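Wrist Pad Fault: Frequently Asked Questions

Last updated Tue 2 August. Maintained by Brittany Lachance, Sterkosside floor operations. Corrections go to her, and so do complaints.

What is the fault?

The finger pads on the Sinby hand-held gripper can creep out of their seats while the trigger is held closed. The pad moves by a hair at first. After enough grasps the two fingers no longer meet where the software thinks they meet, and whatever is between them slides out.

The vendor calls this "pad migration." We call it the pad coming off.

How many units are affected?

We checked 139 grippers and found movement on 9. The Thibodeau report says the number is "within expected wear." We would like to know who expected it, as the manual gives no wear figure for pads at all.

Is it dangerous?

So far we have dropped cups and one steel ladle. Nobody has been hurt. That is a statement about what we've had people pick up, and we don't take much comfort from it. Until the fix is proven, no glass, no knives and nothing hot goes in a Sinby gripper.

Does it happen on every task?

No. Flat pick-and-place on a table rarely shows it. The mug tree does, as the cup has to be held at an angle while the operator works it on or off an arm, and the load goes sideways into the pad. Sorin Radu picked the mug tree as our standard check for that reason, with plastic cups only.

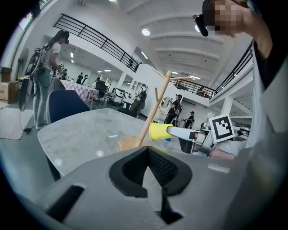
Mug tree check: one gripper on the yellow cup, the notched pad of another in the foreground.

Did the software catch it?

It did not. The log records finger width from the motor side, so a pad that has moved still reports a good grasp. One recording session was marked 100 percent successful by the automatic check, and a person watching the playback could see the cup hit the table. If you are relying on the success flag to filter your recordings, stop doing that for now.

What about recordings we already made?

Ctibor Doležal is going through 700 of them by eye. He has finished 511. We won't publish a failure rate until he is done, and we'd ask other sites not to quote one either. A number went around last week that came from a sample of one afternoon, and it is worthless.

The vendor says firmware 4 fixes it. Does it?

We doubt it. Firmware 4 lowers the closing force, so the pad has less pushing on it. The seat is the same seat. In our first tries the pads stayed put for longer and the operators complained that heavier objects slipped, which looks to us like trading one dropped cup for another. Normand Bélanger asked the vendor for test data in writing. What came back was a brochure.

Can I glue the pad in?

Please don't. Two people have, with two different glues, and now we can't inspect either unit without cutting the pad out.

So what should I do before a session?

Hold the gripper open and push each pad sideways with your thumb. Any movement you can feel means the unit goes on the red shelf with a tag. Close the fingers on a strip of paper and pull. Do this again at the lunch break, even if the morning went fine.

Mirror the check on both hands. People tend to test the right one and forget the left.

I dropped something. Do I keep recording?

Let go of the trigger, say "drop" out loud so it lands on the audio, and leave the object where it is until the take is closed. Then fill in the drop sheet. Grabbing for a falling cup is how someone ends up with pinched fingers, and the cup is cheaper.

Is the Dedadow gripper a safe replacement?

It has a screwed pad, which we like. It also has a trigger that sticks, which we like less. Tanner Chisholm has two on trial and isn't ready to recommend them. Anyone telling you the switch has been approved is guessing.

When will this be closed?

When a redesigned seat has been through the mug tree check on our floor, with our operators. A letter saying it passed somewhere else won't do it.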